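The Soap Whisperers

In a former carpet showroom on the edge of Cleltholm, a grown adult is holding a robot by the wrist and walking it toward a bottle of hand soap. She does this slowly. She has done it, by the tally on the whiteboard, 1,582 times.

"You stop seeing it as soap after a while," says Ariel Lagman. "Then you go home and wash your hands and it comes back to you."

Lagman is what her employer, Tagle, calls a demonstrator. Her contract says "operator, manipulation tasks," and her mother says "she plays with the arm." All three are accurate. Tagle wants to sell a machine that can tidy a washroom, restock a counter and put things back where they belong, and the company has decided that the quickest way to get one is to have people show it how, over and over, until some of it sticks.

I came expecting the future and was offered a folding chair. The showroom still has its old carpet, a patchwork of discontinued samples that changes color every couple of yards. Lagman's station sits on a square of what was once sold as Oatmeal Mist.

Two ways to move an arm

There are two schools of teaching at Tagle and they eat lunch at different tables.

The first is by hand. You put the arm into a slack mode in which the motors hold up its own weight and not much else, take hold of it above the gripper, and steer it where you want it to go. The joints remember. It feels like dancing with somebody very polite who has had a local anesthetic. Push too fast and the thing coasts past the mark; go too slow and your shoulder starts composing a letter of complaint.

The second is by remote. The operator sits at a desk with a smaller arm, the big one copies whatever the small one does, and a screen shows the view from the wrist. The remote people say their method is cleaner, as there are no human elbows in the recording. The hand people say the remote people have never felt a pump collar slip and never will.

Lagman does both and is distrusted by each table equally. She learned by hand, at a packaging plant in Cirnberg that wanted its robot to put lids on tubs. She moved to the remote desk last September, when her wrist began to click.

She let me try the remote. My first attempt at reaching the soap took long enough for her to fetch a coffee. My second was faster and ended in the wall. The third, I am told, was kept, though I noticed she typed something next to it before she saved.

The trouble is that you lose your sense of depth at once. From the wrist, everything near is enormous. A bottle you could close your fist around becomes an orange planet, glowing at the top where it's empty and darker down where the soap is, and you're supposed to know from this how far away it is. Lagman watches the highlight on the shoulder. When it slides toward the edge she knows she's drifting. She also watches the ridges on the collar, which she likes because they stay put. The nozzle is often out of view by the time it matters.
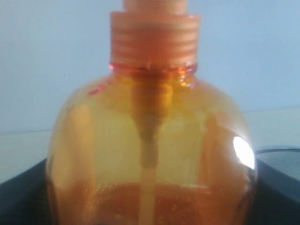
What the arm thinks it learned

A demonstration, once recorded, is a list of joint positions and the pictures that went with them. The learning software chews through a pile of these and comes out with a habit. Whether it's the habit you meant is a separate question, usually answered at four in the afternoon.

Clear plastic is a known misery. The arm has to decide where the bottle is, and a see-through bottle is partly made of whatever stands behind it. Early on, Tagle's arm formed a strong attachment to the dip tube, the pale straw running down the middle, and would close its fingers with great confidence on the center line at a width suited to a straw. You can't entirely fault the reasoning. The straw was the easiest thing to see.

The fix was more demonstrations. The fix is always more demonstrations. Lagman did them with the bottle nearly full and nearly empty, with the lamp moved left, with the lamp moved right, and with the neighbors rearranged so that the arm wouldn't decide soap is a thing that lives beside a mesh pot.

Then came the matter of her pause. Lagman, just before closing the gripper, waits a beat. She didn't know she did it. The arm did, and it began waiting too, hanging over the soap like a man outside a bathroom wondering whether to knock. An engineer spent two days hunting for a communications delay before somebody put her recordings next to the robot's and laughed. They left the pause in. Grasps made after it were better, and the customer from Marnitari, who runs washrooms for ferry terminals, said it looked thoughtful.

Bad students, worse teachers

I asked Lagman what makes a good demonstrator, hoping for patience or a gift for spatial thinking. She said being boring. A lively person takes a new route each time, shows off a little, corrects with a flick. The software dutifully averages the flick and the non-flick and drives between them into the towel rack. A dull person gives it something to work with.

But too dull is also a problem. If every run is perfect, the arm never sees how to get out of trouble, and the first time it's a thumb's width off it sails on regardless. So demonstrators are asked to make mistakes on purpose and recover from them. Lagman finds this harder than the real thing. "Try missing a bottle naturally," she said. I had, I reminded her, some experience.

New hires are given four practice tasks, and the soap is the one they quit over. Pressing the pump is worse than picking the bottle up: lean on it a bit off center and the whole thing skates away, taking your best run of the morning with it. Lagman's advice is to come down as if the bottle were asleep.

On the day I visited, 19/01/2024 according to my visitor's badge, the arm was to try the full sequence by itself with three people watching and a hand near the red button. It reached. It waited its beat. It took hold of the bottle by the body, lifted, moved it a short way along and set it down, upright, with a small click.

Lagman reset the bottle to its first position and asked for another. On that one it went for the straw.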